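Equipment Review: Astunero Tabletop Belt Conveyor and Pridell Open-Front Bin
Reviewed by Wanda Rosenthal, Instructional Equipment Office
Feb 5, 2021

The Instructional Equipment Office was asked in January to assess the Astunero tabletop conveyor for use in the introductory sorting and packing exercises. The Pridell stacking bin was assessed at the same time, as the supplier, Noraritz, offers the two together. The findings are intended for course leads who are preparing equipment requests for the coming term.

The conveyor arrives assembled apart from its support legs. Damián Retamal completed the setup without difficulty, although the printed instructions show the legs from one side only and the text is in very small type. Two of the supplied bolts were too short for their holes and were replaced from office stock. Noraritz has been informed and has agreed to send replacements.

For the assessment, the work surface was covered in brown paper and marked in squares with blue painter's tape. The belt was used with foam cubes as the load and the bin set near one end. 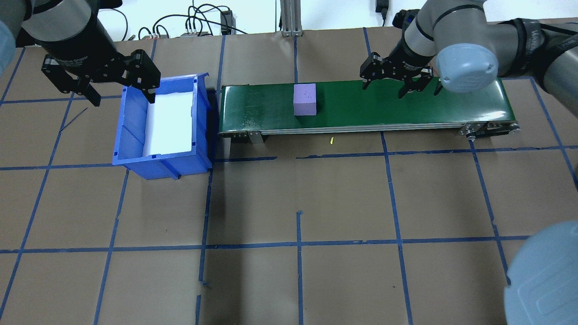
The green belt with a lavender foam cube, and the lined blue bin beside it.

The belt has an aluminum frame, and the office has no concerns about its rigidity. It did not flex when lifted by one end, and it stayed where it was placed on the paper. The belt surface is less satisfactory. Scuffs and lighter wear marks are present near one end. They have not affected the movement of foam pieces, but departments that expect to run heavier or rough-edged parts should budget for a spare belt, which Noraritz lists separately.

Speed is set by a small dial with no numbered scale. Instructors who need the same speed from one class to the next will have to make their own mark on the dial. At the lowest setting the belt hesitated on starting. At middle settings it ran evenly and quietly enough for normal conversation at the table.

The wiring deserves attention before the unit is placed in a classroom. Leads from the drive are thin and are supplied without a sleeve or clips. The office recommends that they be secured along the frame and kept away from the front of the table, where students stand.
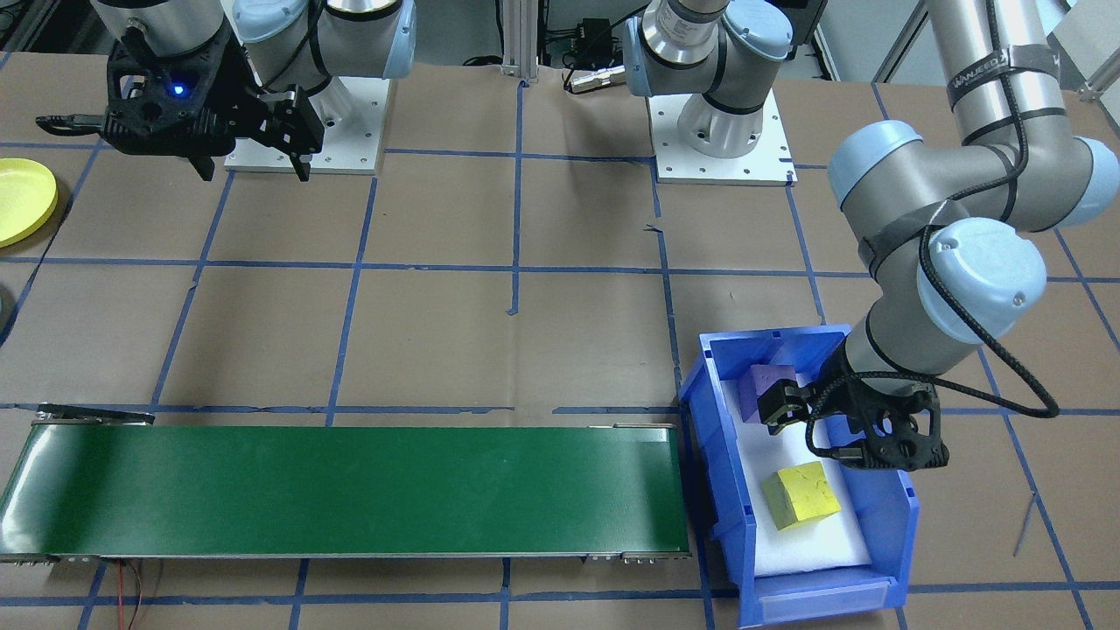

The bin performed well. Its open front allows pieces to be placed and removed without lifting them over a high wall, and the label slot on the front accepts an ordinary card cut to size. Foam cubes dropped onto bare plastic tended to bounce toward the opening, and a soft lining corrected this. Linings are not included in the price. Nélida Quezada cut several from packing foam, and a white lining was preferred because colored pieces are easy to pick out against it.

The tape grid was useful for returning the bin and belt to agreed positions between sessions. Painter's tape on paper lifts and wrinkles with use, however, and patched strips soon become uneven. Where exact placement matters, a printed mat would be the better purchase.

The conveyor has been entered in the equipment register as item 3480. The unit was run for 167 minutes over the assessment period, with no stoppage. Spare parts are shipped from the Toledo warehouse, and the order for a replacement dial knob arrived in good condition.

The conveyor is approved for light loads, subject to the wiring recommendation. The bin is approved without conditions. Requests for either item should be sent to Graciela Navarrete, with the course number and the preferred delivery date.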